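About Musedport

Musedport is a shared workshop with five members and one long-running build: an arm that can fetch things from a kitchen. Heike Rathjen started it in April, after reading one too many brochures promising that household robots were nearly ready. We doubted that then, and we doubt it now.

We build with ordinary parts and publish what goes wrong. Slavica Mujić does the wiring, Detlef Buschmann makes the fingers, and Reinhold Hellwig keeps the log, which stands at 991 entries – most of them complaints.
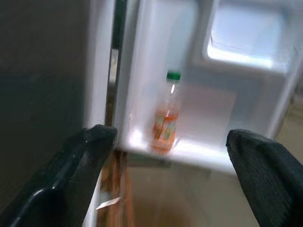 Gripper open at the refrigerator door shelf, green-capped bottle between the fingers.

Bottles are harder than they look. Clear plastic confuses our software, and a shiny white door makes it worse. If a seller tells you this is solved, ask to see it done in your kitchen, with your refrigerator.

We don't sell anything and we don't take preorders. Parts lists are free. Write to Sabine Seidel if you want a bench, or if you think we're wrong.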